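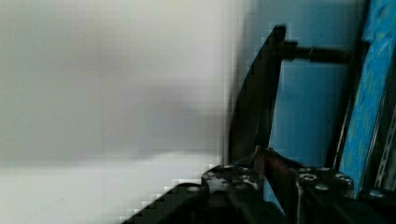

Reading time: 1 minute

A toy kitchen should be laid out by the same rules as a working one. Most are stored as a heap in a bin, and the play suffers for it.

The first rule is clearance. A colander with two handles needs its handles free. A spatula belongs with the frying pan, laid across it if necessary. Plates can share space with a bottle; small fruit should stay together, near the vessel meant to hold it. I would put strawberries beside the colander and leave the mug on the other side. 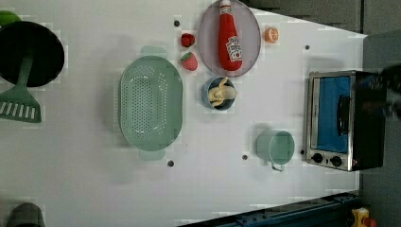 What the color is for

Pale green, lavender and red on a white top separate well at a distance. Glória Serrano, who ran the play corner at Abreu for 5 years, objects that matched sets look tidier. They do, and they are slower to sort. Contrast should decide the purchase, and sets sold in a single pastel shade fail on that point.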